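Setting up and looking after the fridge cell: one arm, one table, one two-compartment refrigerator

Bench notes from the Dastton workshop, last changed 25 May 2019 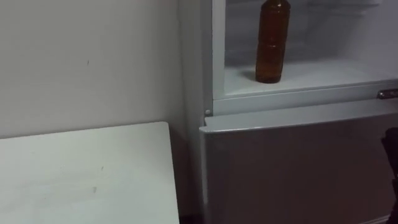

What this page covers

I wrote these notes for the person who takes over the fridge cell when I am not at the bench. The cell is small. It has one arm with a two-finger gripper, one head camera, one white table and one compact refrigerator with an upper and a lower compartment. The task is to take a bottle from the shelf of the upper compartment, place it on the table, and later bring it back.

The software side is in the Stetatton manual and I do not repeat it. I write only about the mechanical setup, the teaching of the positions and the weekly care. If you work on the drawer cell at Bromutbridge, most of the gripper part is valid for you too, but your base plate is different and the heights are not the same.

Before you start

You need a 4 mm and a 5 mm hex key, a spirit level, a steel ruler, masking tape, a soft cloth, isopropyl alcohol, a set of spare finger pads and one closed plastic bottle, full. Please do not use an empty bottle for teaching. It is too light and it moves when the fingers only touch it, so the position you save will be wrong.

Put the arm in teach mode and check that the speed limit is active. Try the emergency stop once, then release it. I do this every time, also when I have done it one hour before.

1. Place the refrigerator

Put the refrigerator with its back near the wall, but leave the ventilation space which is written in its own manual. Turn the adjustable feet until the level shows flat in both directions. A refrigerator that leans forward will let its door swing open by itself, and the arm then meets the door in a place where it does not expect it.

When it is level, mark the position of the feet on the floor with masking tape. Write the date on the tape. If somebody cleans behind the unit and pushes it back, you can find the place again in one minute.

2. Place the table

The table goes beside the refrigerator, on the left when you stand in front of the doors. Its top should come to nearly the same height as the upper edge of the lower door. With this height the wrist can stay almost level during the whole transfer, and a bottle that is carried upright stays upright.

Do not push the table against the side panel. Leave a narrow gap. We had them touching during the first month, and every time the compressor started, the table got the vibration too. The placing position was then never quite quiet. Check also that you can pass the cloth through the gap, because drops of water collect there.

Lock the table feet. Then press on each corner with your hand. If one corner goes down, correct it now.

3. Decide what to do with the upper door

We run the cell in two ways. In the simple way, the upper compartment is open before the cycle begins and the arm only does the pick. In the full way, the arm opens the door first. Always teach the simple way first and make it stable. The full way has its own chapter in the Stetatton manual and it is built on the same shelf positions.

The lower door stays closed in both cases. The arm has no task there, but it passes in front of it very often, so you must treat the lower door as an obstacle and enter it in the workspace model. Include the rounded lip at its top. I forgot this lip one time and the gripper scratched the wrist cover on it.

4. Mount the gripper

Clean both flange faces with alcohol and let them dry. Put the gripper on with the dowel pin in its hole, start all the screws by hand, and then tighten them crosswise. Use the torque from the gripper data sheet.

After this, lead the cable. It must follow the forearm with one loose loop at the wrist. Turn the wrist slowly to both ends of its range and look at the loop. It should never become tight, and it should never hang so low that it can catch the fittings on the divider between the two compartments. On our unit there is a small hinge pin at the left end of the divider strip and a metal latch at the right end. The latch is the one that catches cables. The arm waits on the right side, in front of the lower door, so the cable is near the latch at every start.

5. Set the waiting position

The waiting position is the place where the gripper stands between two cycles. Three conditions must be true:

— the gripper does not touch the lower door
— the head camera can see the shelf and at least one corner area of the table
— the fingers can go straight up without meeting the divider or the latch

Move the arm there by hand guiding, bring it a little back from the door and save it under the name WAIT_R. Now go out and come back five times at slow speed. If the gripper comes nearer to the door on any of them, the base screws are probably not tight.

6. Aim the head camera

Turn the head until the upper compartment is on the right of the view and the table is low on the left. It is not necessary to have the complete bottle in view. Our detector works on the body and the base of the bottle, and the cap may be outside. The base is more important, since the height of the shelf is calculated from the point where the base stands.

White things in front of a white wall are difficult for this camera. Table, wall and refrigerator come out in nearly the same tone, and the edges become weak. Three things helped us. First, set the exposure by hand and lower than the automatic value. Second, use soft light from above and no lamp which shines directly into the compartment. Third, teach the detector with a dark drink. A bottle of cola or tea is found at once, and clear water gave us many misses. The Farías light panel is good for this work, but any wide and soft lamp will do.

The bottle throws a soft shadow on the shelf. If the detected box is wider than the bottle, look at the shadow first, before you change anything in the detector.

7. Teach the pick

Stand the bottle on the shelf a little left of the center, with free space around it. For the teaching, take all the other things out of the compartment.

From WAIT_R, go up until the fingers are above the lip of the shelf. Continue up to the height of the narrow part of the bottle. Only then go forward. The narrow part is the best place to hold a ribbed bottle, as the pads cannot slide up or down so easily there. Save the point in front of the opening as PRE_PICK and the point at the bottle as PICK.

Close the fingers at low force. The bottle must not walk to one side. If it walks, one finger arrives before the other and the gripper is not centered; correct PICK sideways in very small steps. Then raise the force until the bottle can be lifted and the wall of it does not go in.

Lift a little before you pull out. The front lip of the shelf is higher than it looks in the camera view, and the base of the bottle will hit it if you pull straight.

8. Teach the place

Choose a point on the table well inside the front edge. Go down slowly and stop at the first contact. Open the fingers, wait one second, and go straight back from the bottle, not up. If you go up, the pads can take the bottle by the ribs and tip it.

Small gray scuffs on the table top come from placing too fast or too low. They do not disturb the detector when they are faint. If you see a new one, check the height of the place point on the same day.

9. Let it run

Run 60 cycles at reduced speed and stay beside the cell. Write down every miss, also the ones where the second try was good. We accept up to 2 misses. With more than this, go back to step 6 before you touch the pick point. In my experience the light was the reason more often than the arm.

Weekly care

Wipe the finger pads with alcohol. Wipe the shelf and its front lip with a dry cloth, because an open compartment collects moisture and a wet base slides. Check the cable loop. Check the tape marks under the refrigerator feet. Look at the latch and the hinge pin for black marks from the gripper.

Change the pads at 2,000 cycles or when the pattern is no longer visible at the tips. Change both pads together, and teach PICK again after it.

When something goes wrong

Bottle turns in the fingers: the pads are dirty or worn. If they are new, the grip is too low on the body.

Arm stops with error 19 near the divider: the force limit was reached. Usually the cable is on the latch. Free it by hand in teach mode, never by driving the arm backward.

Detector finds two bottles: there is a reflection on the inner side of the compartment. Lower the exposure a little.

Bottle is placed nearer to the table edge every day: the table has moved. Measure the gap to the refrigerator at the front and at the back, and lock the feet again.

In July I will add the chapter about the return path, where the bottle goes from the table to the shelf. Until then please use the old printed sheet in the drawer under the controller.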